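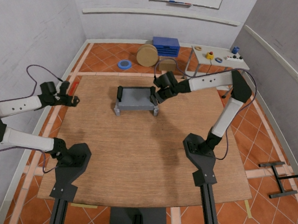

Two-arm tray handling in our simulated cell. The right gripper has one handle; the left is still free.

About Sturnura

About us | Working practice | Simulation

Sturnura writes and tests working rules for small robot cells. Our clients are workshops, colleges and light manufacturers who have bought one or two arms and need a clear way of running them. We are based in Climville and have been doing this since Loïc Guérin and Nermina Softić left the same machine-building firm and set up on their own.

We don't build robots and we don't sell them. A client comes to us with a task, a floor plan and usually a deadline. We give back a written set of rules for that cell, a tested sequence for the task, and a record of every trial we ran to get there. Our longest rulebook so far runs to 31 pages, which we thought was too many. Most are much shorter.

How we came to work this way

Our first job was for Ivanov, a firm that packs ceramic parts. They had a good risk assessment and good guarding, but the people on the late shift were each restarting the cell in a different way after a stop. The paperwork said "restart safely" and left it there. Nermina spent a week on the shop floor and wrote down what people did. Her notes became the first version of our house rules, and a fair amount of her wording is still in them.

The house rules

Every project starts from the same base set. Clients may add to it. They may only remove a rule if the reason is written down and signed by the person in charge of the cell.

1. Try it in simulation first. No new sequence goes to real arms until it has been run in a model of the room it is meant for.

2. Model the room as well as the robot. Side tables, crates, stands, cables and whatever tends to be left on the floor all go in. A clean grey void hides problems that a real room will show you on the first morning.

3. One load, one plan. When two arms share a load, a single program is in charge of both. Two programs that wait for each other are not accepted.

4. No lift on one handle. If a tray or box has two handles, both grips must be confirmed before either arm moves upwards. If the second grip fails, the first arm holds still and a person is called.

5. Name the arms from one agreed viewpoint. "Left" and "right" are always as seen from the operator's place, and that place is marked on the drawing.

6. The stop control has a fixed place, and it is shown in the model too. It may not be moved to make room for something else.

7. Treat cables as part of the arm. A loop of cable has its own reach, and it is checked at both ends of the movement.

8. After any stop, look before restarting. The operator checks the grippers, the load and the floor, in that order, and writes the time in the log.

9. Write the failures down. A trial that went wrong is kept with its settings. We do not delete bad runs to tidy a report.

Rule four causes the most argument. A light tray can often be tipped or dragged by one handle with no harm done, and clients point this out. We keep the rule anyway, as the same sequence tends to be reused a year later with something heavier in the tray.

What simulation is for, and what it isn't

We ran 2,811 simulated trials for our last full project, a tray transfer for a company called Warklow. Of these, 1,722 were spent on the approach and grip alone, before any lifting. That is normal for us. Grip position, approach angle and the order in which the arms close are cheap to change on a screen and slow to change in a workshop.

After that we moved to the real cell and ran 322 trials over the course of January. Three of them were stopped by the operator. All three are described in full in the report Warklow received, including one that was our own mistake: a shelf had been put in after we measured the room and we had not gone back to check.

A simulated run does not prove that a cell is safe. It says nothing about a worn finger pad or a tired person. We say so on the first page of each report, and we ask clients not to pass on our simulation results as if they were a safety certificate. The legal duties stay with whoever runs the machine, and our rules are meant to sit on top of the standards that apply to them. Where a standard and a house rule differ, the stricter of the two is used.

Who we are

Loïc Guérin looks after client work and is normally the first person you will speak to. He also does the site measuring.

Nermina Softić is responsible for the house rules. Any change to them goes through her, and she reviews the full set once a year.

Edin Leka builds the simulated rooms. He works from site photographs and a tape measure, and will ask you for more photographs.

Nataša Stojanović runs the trials on real arms and keeps the logs. She trains client operators, in groups of no more than four.

Marin Hodžić joined us from college teaching. He turns finished rulebooks into the single-page sheets that go on the wall beside the cell.

Working with us

A first visit takes half a day. We ask to see the cell, or the space where it will go, and to talk to at least one person who will run it day to day. Please don't tidy up before we come. We need to see where things are usually kept.

Colleges can have a copy of the base rules free of charge for teaching. We ask only that the numbering is left alone, so that everyone is talking about the same rule four. The office is open to visitors on Thursday afternoons by arrangement.

Filed under: About Us, Good Practice, Robot Cells
14 shares | 3 comments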